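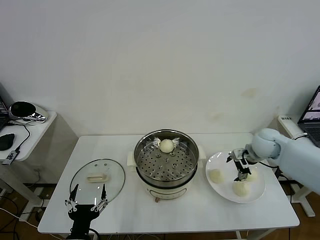
Reheating steamed buns without soggy bottoms

Vangelis Xenos
I reheat frozen buns in a small electric steamer and the undersides come out gummy. Do I need paper under them?

Hermine Zürcher, 5/7/19
Paper helps, but check the water first. Keep it well below the tray – mine takes 2 cups. Lid off as soon as they're done.

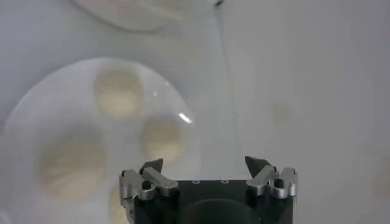 Engelbert Kaufmann
Gummy bottoms can also come from resting them on something cold. I warm the dish first. A big round one with a shiny surface like that holds water under the buns, so I wipe it too.

Verena Schwaiger
Microwave, 18 seconds.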